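Chapter 7

Why We Buy What We Buy

When I was nineteen I took a summer job at a corner grocery in Rorkthorpe, and I was terrible at it. I gave people the wrong change, I stacked the canned peas three deep in front of the beans, and once I locked the owner in the stockroom during the lunch rush. The owner was Ferdinand Koller, and he put up with me until the end of August, mostly (I think) because he liked having someone to lecture.

His favorite lecture was about the middle shelf. Ferdinand believed that shoppers were lazy in a very particular way. They'd walk twenty minutes across town to save a few cents on coffee, but once they were inside they wouldn't bend their knees for anything. So the things he wanted to sell went between the waist and the chin, and the things people would hunt for anyway — flour, salt, matches — went down by the floor. I thought he was making it up. Then one slow week in February, when I was back helping out on my break from college, he let me swap two brands of crackers and keep a tally in a school notebook. The ones I'd moved up sold 62 boxes that month. I was hooked!

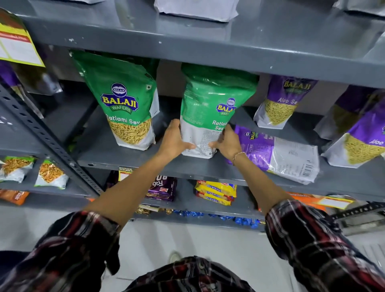 I still have that notebook, and I still bring it to the first lecture of the year. My students always ask the same thing: couldn't it just have been a good month for crackers? Yes, it could. I had one store, one month and a teenager's handwriting, and I'd told half the customers what I was up to. We'll spend a good part of this chapter on how to ask Ferdinand's question properly, with a comparison group and a plan you write down before you start counting.

Before that, though, we need some vocabulary. Economists talk about "demand" as if it were a neat line on a graph, and in Chapter 3 I drew it that way myself (sorry). Real shoppers are messier. They forget what they came for, they grab whatever is close, and they pay more for a small bag than a large one when they're hungry. All of this can be measured, and we'll start with search costs, meaning the time and bother it takes to find a thing and compare it with the thing beside it.

Keep your own last trip to the store in mind as you read, and dig out the receipt if you have it. You'll need it for the exercise at the end of Section 7.1.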